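Workbench | Notes | Kitchen | Archive | Contact

Notes > Kitchen > Sorting and storage

Sunday, March 3, 2019
By Anselmo Casado

I have been using a divided round tray for small items since August, and the arrangement has now settled enough to be worth writing down. The subject is narrow: how to set out a mixed lot of small, light objects so that each can be reached from one side of the table. The items in question are the play-food pieces and odd plastic shapes that live in a box under my desk and get used whenever Nerea Sepúlveda and I need something to sort. 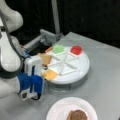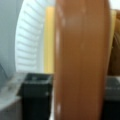
Is a round divided tray better than a row of small boxes?

For a small lot of mixed items, a round tray takes less reaching, and a row of boxes holds more. I use the tray for whatever is in hand and boxes for the remainder.

The dividers are thin and low. They tell you where an item belongs, but they will not hold a tall one in place. Domes sit well inside a wedge because their weight is low and the rim is the widest part. Flat squares are worse. A wedge narrows towards the middle, so a square pushed inwards meets both dividers before its outer edge has cleared the rim. It then overhangs. You can turn it corner first, which gains a little room, or accept the overhang and leave the neighbouring section free.

I tried lining the sections with a rubbery sheet from Kirnasell. It stopped the flat pieces sliding but lifted them nearly level with the dividers, and the tray became harder to wipe. The sheet now sits under the fruit bowl.

Order of loading matters more than I had assumed. My present method:

Tall pieces first, on the far side, so that they do not block the hand.
Flat pieces next, nearest the side you work from.
Small pieces last, close to the rim and never at the centre, where the sections are too narrow for fingers.

Lucía Sotomayor prefers to load by colour. This looks tidier and is easier to check at a glance, but it puts tall pieces in front of flat ones about half the time. We have agreed to differ.

The box under the desk is a Herrero storage box with a clip lid, holding 96 pieces when full. I went through it in the same session and took out 12 that were cracked or had lost their other half. The whole lot weighed 1140 grams before the clear-out. I have not weighed it again.

Cleaning is by damp cloth, one section at a time, working from the centre outwards. Crumbs of old sticker collect where the dividers meet, and a dry paintbrush shifts them better than the cloth does. A cotton bud leaves fluff behind.

Still to do: label the lid, and find a home for the pieces which fit no section at all. Wiesława Gajewski has offered me a deeper tray, which I will measure before saying yes.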